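November, glue bench, after lunch

Second round with the hide glue. Soaked 100 g of the Sanon granules in 200 ml of cold water overnight, same as last time, except that last time I believed the hot plate when it said it was at temperature. The hot plate is an optimist. Valbona Petek lent me her probe thermometer and the dial reads 6 degrees under what the pot is really doing, which explains the first batch and its smell.

Held it lower this time. Thinner than I expected, runs off the brush in a string and then breaks into drops. Urholm's old handout calls this "correct consistency" and offers no further opinion.

Glued up 2 pairs of maple offcuts, one sized first with thin glue, one bare. Clamped both and wrote S and B on the ends in pencil.

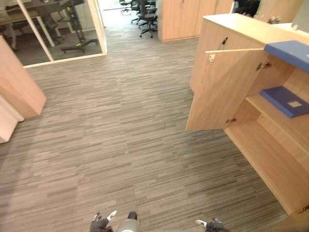 The bare pair slid under the clamp while I was looking for a rag. Knocked it back into line, but the glue had already started to gel, so I expect that joint to be bad and will be annoyed if it's good. Warm the wood first next time – Tomić wrote that in the margin of this very notebook, underlined, and I read it afterward.

Leftover glue is in the fridge in a jar marked GLUE. The jar marked STOCK is somebody's lunch.

To do: break both joints tomorrow, photograph the faces. Ask Staneneo if they still sell the fine granules. Return probe to Valbona, clean, before she asks. Recalibrate hot plate or put a rude label on it.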